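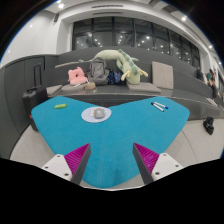
Maintenance and Repair of the Hand-Held Gripper Unit
Final Project Report, Applied Mechatronics
Submitted by: Eliseo Cuevas
Host laboratory: Povlow Manipulation Laboratory

1. Purpose of the Project

The laboratory operates a two-finger hand-held gripper, known locally as the Bravach unit, to record demonstrations of tabletop tasks. The operator holds the tool and performs the task directly. A wide-angle camera mounted on the tool records the fingers and the work surface together. The recordings are later used to train a fixed arm, so any fault in the fingers or the camera mount is carried forward into the training data.

At the start of the project the unit had no written maintenance procedure. The assignment was to find the cause of uneven finger closure, correct it, and prepare a service routine that a new student could follow without supervision.

2. Condition of the Unit on Receipt

The finger assembly consists of a white mounting bracket on each side, a dark gray finger plate, and a magenta ridged grip pad. The two sides mirror each other. Each bracket is held by two screws.

The following faults were recorded at intake:

Both screws on the left bracket were loose, and one had a worn head.
The right grip pad had lifted from its plate at the lower edge.
The trigger linkage showed side play of 2 mm at the fingertip.
The camera lens had a film of dust, which reduced contrast near the edge of the recording.

The logbook showed 1,182 recorded demonstrations since the fingers were last replaced. No service entry had been made during that period.

3. Repair Work

The finger assembly was removed and laid out in order on a tray. The old grip pads were peeled off and the plates were wiped with alcohol to remove the remaining adhesive. New pads were printed from the existing drawing and pressed into place under a clamp overnight.

The bracket screws were replaced on both sides. A small amount of removable thread-locking compound was applied to each one. The first attempt was unsuccessful. The left screws had been fully tightened before the right bracket was seated, and the fingers met at an angle. The brackets were loosened, the fingers were closed on a flat gauge block, and the four screws were tightened a little at a time in alternating order. This sequence was adopted in the service routine.

The side play was traced to a worn bushing in the trigger linkage. A replacement was fitted from the Hegyi spare parts kit held by the laboratory. After fitting, no side play could be felt, and the fingertips met along their full length.

4. Camera and Alignment Check

The lens was cleaned with a blower and a dry cloth. The camera mount was then adjusted until both grip pads appeared at equal height and the gap between the open fingers was centered. A change in this alignment between sessions makes the recordings difficult to combine, and the check is therefore listed ahead of all others in the daily routine.

Alignment was confirmed in the common area as well as at the laboratory bench. The common area has ceiling lights and large dark windows that show reflections, and its turquoise table carries small everyday objects of the kind used in the tasks, including whiteboard markers and a computer mouse.

5. Test Results

The repaired unit was tested over 200 grasps using markers, a computer mouse, and other light objects. Before the repair, 27 grasps in a series of the same length had ended in a slip or a dropped object. After the repair, the number fell to four. All four occurred with a marker gripped close to its end, and the cause is considered to be the grip position selected by the operator.

6. Service Routine

Daily: Check camera alignment. Wipe the lens. Close the fingers and confirm that the tips meet.
Weekly: Inspect the edges of both grip pads for lifting. Check the bracket screws by hand.
Each term: Replace the grip pads. Inspect the linkage bushing and record any play in the logbook.

All entries are to be made in Primport, the laboratory's equipment record system, under the serial number of the unit.

7. Remaining Work

The thread-locking compound has not yet been observed over a full term of use. The next inspection is scheduled for August. One spare bushing remains in the kit, and a further order has been requested.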